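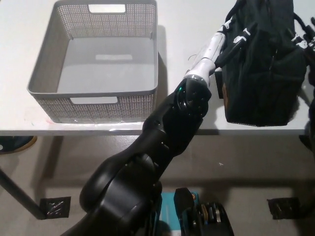 Both hands on the backpack, basket to the left.

Misaki Okabe had been sent to Tallurby to say which hands the company should buy, and she had already made up her mind that it should buy neither.

"Caron fingers on this pair," said Brock Li, who was selling them. "Five months ago you couldn't have got that grip on cloth."

"It hasn't gripped anything yet. It's touching it."

"It's deciding."

She wrote down the word deciding and put a line under it. The green light on the wrist stayed green. She had seen a lot of green lights in this job, and most of them meant the thing was plugged in.

The Heririk hands had gone first, before lunch. They were plain two-finger pinchers, ugly as pliers, and they had taken the bag by one strap, swung it, and let go of it over the floor. Brock had enjoyed that more than he should have. Wulan Sutanto, who ran the bench, wrote it up as a drop and would not be talked into writing anything worse.

"Same bag?" Misaki asked.

"Same bag," said Wulan. "Same basket. Trial 11."

"What's in the bag?"

Brock looked at Wulan. Wulan looked at the screen.

"Paper," she said. "A bit of paper, to hold the shape."

"People put laptops in them. Shoes. A wet towel." Misaki walked to the other side of the table. "My warehouse in Sumetdale had 3698 returns in October and I don't remember one that was full of paper."

"We can do weight later," Brock said.

"Who says later, you or Carter?"

Carter Cloutier had signed the test plan and gone home with a cold. The plan said a bag, lifted and placed, two hands. It didn't say what kind of bag, or how full, or how long anyone was prepared to stand there while the fingers made up their minds. She had read it on the train and thought it was a plan written by someone who wanted a yes.

The fingers closed a little. The cloth bunched under them. It was prettier than the pinchers, she would give him that — but pretty was on page one of the brochure and the price was on page 11.

"Stop it there," she said.

Wulan stopped it.

Misaki took the laptop out of her own case, then the charger, then her lunch, which she had not had time to eat. She held them out across the table.

"Put these in," she said, "and start again from one."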